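Home | Studies | Open positions | Contact

Call for participants: seasonal hand dermatitis in food-service workers

Prastard is recruiting adults who work at least 25 hours per week in a commercial kitchen, bakery or cafeteria and wash their hands repeatedly during each shift. The study compares two fragrance-free barrier creams applied over 6 weeks, beginning in November.

Participants must be 18 or older and must not have used prescription steroid cream on the hands in the past month. People with a known allergy to lanolin are not eligible. Current use of gloves at work does not affect eligibility.

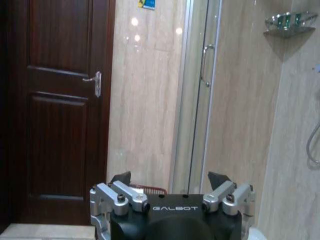
Each participant is assigned at random to one cream and applies it twice per shift. A short written log is kept on workdays. There are 5 visits to the Fulora building, each lasting under an hour. Skin moisture is measured on the back of both hands at every visit. No blood is drawn.

Compensation is $400, paid in two parts: half after the third visit and the remainder after the last. Parking is covered. Evening visits are available on Wednesday until 7:30 p.m.

To apply, send your name, job title and usual shift hours to Saranya Namboodiri, study coordinator, or leave a message at the Fulora front desk. Screening calls take ten minutes.

Shares: 6

© Prastard | Privacy | Back to top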